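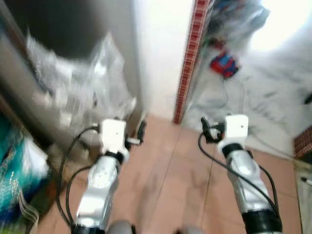
Two arms and a very long invoice

Vanimus wants shopkeepers to hire a robot by the month. Dorothy Marsden went to see what the money buys.

30 Jun 2018

The brochure promises "a second pair of hands for the small business". I have had a few second pairs of hands in my time, mostly nephews, and none of them came with a 12-page service agreement. The Vanimus does. I read all of it on the train to Trumeslow, and by the time I got off I had underlined the word "reasonable" in nine places.

Zanarwood, the company behind it, doesn't sell the machine. You hire it. The basic plan is £600 a month, with a further £260 if you want what they call supervised hours, when a person in their office watches through the robot's camera and takes over if it gets stuck. Delivery and setup are extra. So is the training visit, though the salesman I spoke to described it as "strongly advised", and I have yet to meet a customer who went without.

What arrives is a pair of arms with a gripper at the end of each. The forearms are a glossy silver-grey, nicely curved, and look as if they cost most of the money. Then you get to the wrists, which are plain white boxes, and the black fingers beyond them, and the cables. The cables run down the outside of both arms and the left one stands out in a loop. In a wide, clear showroom I doubt I would have minded. In a narrow space with a tiled floor and plastic bagging crowding in on one side, I found myself watching that loop more than the fingers.

Ruairi Haldane looks after trials for Zanarwood and is good company. He was keen for me to understand that the fingers are the clever part. They are small, jointed and dark, and they can be swapped for a wider set (not included) when the work calls for it. He says the machine can pick up a packet, a roll of tape or a folded bag and put it where you want it. I asked about a bag that wasn't folded. Bags, he said, were "an area of active improvement".

That matters, as bags and wrappers are most of what a small shop has lying about. Clear plastic is hard for any camera to make sense of, shiny wrappers aren't much better, and both slide. The agreement deals with this in clause seven, where "transparent, reflective or deformable goods" are taken out of the performance promise. Read that again with a corner shop in mind and see what is left. Tins, mainly.

I was at the trial for most of a day in May and again for a morning in June. On the first visit the Vanimus cleared a row of boxed goods from the floor and I was impressed, I'll admit it. It was slow but steady, and it put things down gently. The second morning it reached for a soft packet, missed, reached again, and then waited for the office to answer. We waited as well. I drank a cup of tea. Haldane put it down to the connection.

Speed is the other sore point. The sheet I was given says 100 items an hour "in typical use". I asked what typical meant and was sent a second sheet, which says that typical use is a level surface, even light and goods of similar size. A bright window at one end of a room and a dim corner at the other would seem to rule out a fair number of the shops I know.

There is a rival, the Lambert, with one arm and a lower monthly charge. It does less and says so. I've only seen it working on a bench, so I won't push the comparison far, but its agreement is two pages and has a break clause you can find without a ruler.

Vanimus asks you to sign for a year. If the machine is out of action you get credit against future months, never cash back, and the count starts only once an engineer has agreed that it is out of action. Wear to the fingers is yours to pay for. Damage to the cables is yours too "where caused by the customer's premises", a phrase I asked Haldane to explain. He said it would be applied sensibly. I asked if that could be written down and he said he would look into it. I am still waiting.

Would I hire one? With a stockroom full of identical boxes and roughly a year of patience, perhaps, and on the basic plan first. Anyone else should ask for a trial on their own floor with their own goods, plastic and all, and keep the pen in a drawer until it's over.

The Vanimus is available now from Zanarwood on a 12-month agreement. Prices do not include VAT.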